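Zaldale laundry swap returns in December, and this time we've got the big hall

For immediate release

Hello from Zaldale! I'm Kumudini Howlader and I run the Numus clothes swap, and I'm very pleased to say we're back this December for our fourth winter, with more rails, more tea and (at last) a room where you can try on a coat without elbowing your neighbour.

If you've never been, it works like this. You bring clean clothes you no longer wear, we give you a token for each one, and you spend your tokens on whatever takes your fancy. No money changes hands for the clothes. Entry is £2 for adults and free for children, and it all goes on hiring the hall.

Last winter 463 pieces found a new home, which still makes me grin. I went home with a green wool skirt and a dressing gown I've barely taken off. This year we're hoping for 800, and I've borrowed 60 extra hangers from my sister just in case, though I suspect we'll need a lot more than that.
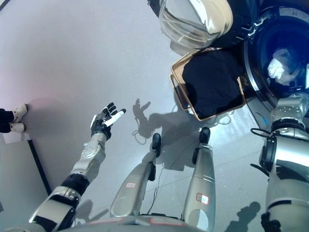 Drop-off has changed, so please read this bit even if you're an old hand. We'll take bags at the Carkau Street door from 9am until 11am, and swapping starts at noon. Everything needs to be washed and properly dry, please, and a laundry basket like the one on the pale grey floor is fine for carrying it in, as long as your name is on it somewhere. Shoes should be tied together in pairs. We can't take underwear, pillows or duvets, and I'm sorry to say we had to turn a few people away over duvets last time.

New for this year is a mending table, run by my friend Noemi Marchetti from Ríos Alterations. She'll sew on buttons and fix small holes while you wait, and she's promised to show anyone who's interested how to darn a sock. Hems will have to be booked, and there are 38 slots, so do get in early!

School jumpers and winter coats are what we run short of every single time. If you've got any that have been outgrown, I'd love to see them, and you'll get two tokens for a coat.

Anything left at 4pm goes to the Zaldale winter clothing bank. Local papers and radio are welcome from 10am, and I'm happy to chat beforehand. Just ask for Kumudini at the Numus office.

Ends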